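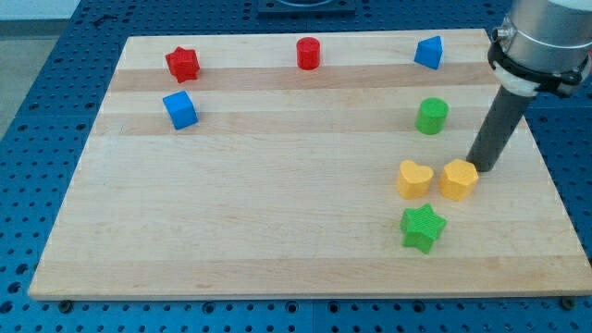
Shape blocks, print notes - July

Second batch of plastic blocks is off the printer and on the maple board. Stars, cylinders, cube, prism, heart, pentagon. Red, blue, green and yellow, all from the Teltel spools. Layer lines are still plain on the red star and on both yellow pieces. The green star is ribbed all over.

Finishing

Tried 200 grit on a spare cube, then 400. 200 takes the ridges down but leaves the face dull and whitish. 400 afterward brings back some of the color. Side walls sand fine. The inside corners of the stars do not - paper folds and rounds the points. Leave stars as printed.

Weight

Cubes came out at 40 g with the current infill. Want the cylinders close to that. Reprint one with thicker walls before changing anything else, and write the setting on the bag this time.

Board

Maple strips, glued up from the Cornis offcuts. Flat on the perforated table, no rocking at the corners. Pushed a cube by hand with a scale hooked on, with the grain and across it. Across is slightly higher and less repeatable. Wiped the top with a dry cloth between runs. No oil on this one until the friction numbers are done.

To do

- Sand the base of every upright piece, 400 only
- Check heart and pentagon for warp on the granite plate
- Ask Vikier for a price on a 1000 g spool of the same yellow
- Second board, same strips, grain turned 90 degrees

Drawings are in the Higuchi folder. The pentagon file there is the old one with the sharp bottom edge - use the chamfered version.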